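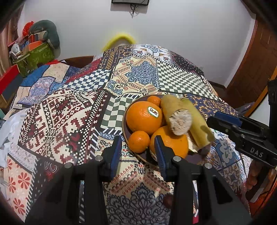 **Category: Purchasing / grippers**

11 July 2023

Budget round is open again, so this is me writing down what we want before I'm asked for it with an hour's notice. Mabli Prothero has the spreadsheet. I have the opinions.

Fruit bowl first, as that's where the money goes. A large orange and a mandarin sharing a bowl want quite different finger openings, and the blue pads have to cope with both, plus whatever else has been piled on top. Pads are the consumable. We put them down as "spares" in March and got a line of $0 back, with a note asking if the existing ones could be washed. They can be washed. They still wear out.

Wish list, in the order I'd fight for it:

- Finger pads, 11 sets. Dillent quote per set and won't do a bulk price under 47, a number I suspect was chosen to annoy me.
- Hand-held grippers, 2 more, so a pair can go back for service without everybody downing tools.
- Screws for the top faces. Cheap as chips, and always the thing we're out of.
- Hard cases, padded. Currently using an esky. It's a good esky, but the drain plug leaks grit.
- Groceries. See below.

Momlow want us to look at their powered bench unit instead. Lovely brochure. It needs a bench, a compressor and a floor that's level, and we do half our work on top of someone's bedspread. Asked their rep how it goes on soft furnishings and he said he'd get back to me. Parking it for next year.

Simanjuntak are dearer per unit but the freight is included and they answer the phone. Leaning that way for the 2 hand-helds. Lead time is 7 weeks, so the order has to go in before the budget is approved, which finance tell me is impossible and which we have done every year so far.

Groceries: finance have knocked back oranges as "catering". I've resubmitted them as "test articles, spherical, assorted". Mandarins went through on the same form without comment. If anyone eats the test articles, please at least wait until the run's finished, and put the peel in the bin.

Dodier job: they want a costing for the full household set, kitchen included. Haven't started. Not adding it to this round until they say who pays for breakages.

To do
- Chase Dillent about splitting a bulk order with another lab
- Get Simanjuntak's price in writing
- Ask Mabli which code pads go under now that "spares" is dead
- New esky??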